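Visit Report: Jotament Control and Planning Laboratory

Date of visit: 03/04/2022
Prepared for: Technical Exchange Program, Giraldo Institute of Applied Engineering

Purpose of the visit

The Institute sent a delegation of six staff members to the Jotament laboratory to review its software for two-handed manipulation. The visit was arranged under the exchange agreement between the two organizations and followed the delegation's earlier review of the published interface documents. The Institute is preparing to choose a planning and simulation package for its own teaching laboratory, and the delegation was asked to report on three matters: how the Jotament software is structured, how it is tested, and how much work would be needed to run it on the Institute's computers.

Reception and overview

The delegation was received in the main building and given a short introduction to the laboratory. Jotament maintains two software products that are of interest to the Institute. Wumudance is the motion planner and controller. Setia is the tooling layer, which covers scene files, logging, playback, and the scheduling of test runs. The two are released together but can be installed separately. Several groups outside the laboratory use Setia alone, with planners of their own.

The hosts explained that all new work is carried out first in simulation. A change to the planner is not accepted for use on hardware until it has passed the full set of simulated tests, which at present contains 639 scenes. The set is stored under version control together with the code, so that any past result can be repeated with the scenes that were in use at the time.

The planning software

Wumudance treats the two arms as one system. A request is given as a goal for an object, such as a new position on the table, and the planner decides which hand should carry out the motion. Where both hands could reach the object, the choice is made by a cost function that takes into account travel distance, joint limits, and the space needed by the other arm. The weights in this function are set in a plain text file. The delegation was shown how a change in a single weight moved the preferred hand from left to right for objects near the middle of the table.

The hands are controlled separately from the arms. The arm planner brings the wrist to a pose in front of the object, and a second module then sets the fingers and thumb. The hosts described this separation as a practical measure taken in an early version. It keeps planning times short, although it prevents the planner from finding motions in which the arm and fingers must move together. A joint arm and hand planner is under development and is expected to be ready for outside review in June. It was not shown.

The control loop runs at 200 cycles per second. If the planner does not deliver a new target in time, the controller holds the last valid one and writes a warning to the log. Members of the delegation asked whether a long series of missed targets would stop the motion. The hosts confirmed that it would and showed the relevant setting, which is left to the user.

Perception

In simulation, the planner can take object positions from either of two sources. The first is the simulator itself, which reports exact values. The second is the perception module, which estimates positions from rendered camera images. The tests are run with both sources, and the results are kept in separate columns of the report. A failure that appears only in the second column is assigned to the perception group, and a failure in both is assigned to planning.

The delegation found this arrangement clear and easy to follow. It was noted, however, that the rendered scenes use plain surfaces and strong, even colors. The hosts agreed that results obtained with such images should not be taken as a measure of performance in a real room. A set of scenes with mixed lighting and patterned backgrounds is being added. Small, thin objects that lie close to larger ones were named as the most frequent source of wrong estimates, particularly where a finger hides part of the object from the camera.

Tooling and test practice

The greater part of the afternoon was spent on Setia. Each test scene is described in one file that lists the objects, their starting poses, the goal, and the time allowed. The files are short and can be read without special training. A member of the delegation with no previous experience of the system was able to move one object, save the file, and start a new run within the session.

Every run produces a log that can be played back at any speed. During playback, the user may stop at a given moment and view the planner's target, the measured joint positions, and the estimated object positions side by side. The logs are large, and the laboratory deletes those of successful runs after a fixed period. Logs of failed runs are kept.

The delegation considers the playback tool to be the strongest part of the package for teaching use. Students would be able to study a failed run in detail without access to a robot, and instructors could prepare a small library of such runs in advance. The written documentation is less complete. The sections on installation and scene files are good, but the section on the cost function describes an older version, and several settings are not described at all.

Installation requirements

Both products run on the type of workstation already installed in the Institute's teaching laboratory. Additional storage would be needed for the logs. The perception module requires a graphics card, and only part of the Institute's machines are fitted with one. The hosts offered to supply a reduced configuration in which perception is turned off and exact positions are used throughout.

Recommendations

The delegation recommends that the Institute install Setia for a trial period and use it with the reduced configuration of Wumudance. A decision on the perception module should wait until the new scenes have been released. The delegation further recommends that the Institute ask Jotament for an updated description of the cost function before any course material is written.

The Institute thanks the Jotament laboratory for its hospitality and for the time given to the delegation's questions. A copy of this report has been sent to the hosts for correction of any technical errors.

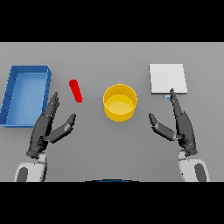

Requests for the scene files and test logs supplied by the hosts should be sent to the Technical Exchange Program office. Material relating to the joint arm and hand planner was not included and will be requested separately after the June review.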